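Unit 6. Hand and wrist, continued
Handout revised 25 Feb 2020, N. Bahrami

Carpal tunnel: floor and walls are the carpal bones, roof is the flexor retinaculum. Contents are the median nerve and nine flexor tendons (four superficial, four deep, flexor pollicis longus). The ulnar nerve passes outside, through Guyon's canal.

Pressure rises with wrist flexion and with extension. Night splints hold the wrist near neutral.

Pinch types: tip, pad, lateral (key). Lateral pinch uses adductor pollicis, ulnar nerve. Froment's sign tests it.

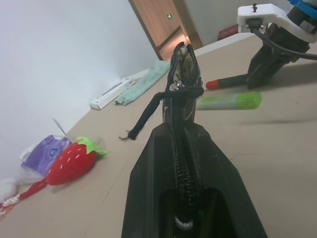

Fig. 6.4. Black zippered pouch held upright, zipper partly open.

Read Khoo, ch. 39, before the lab.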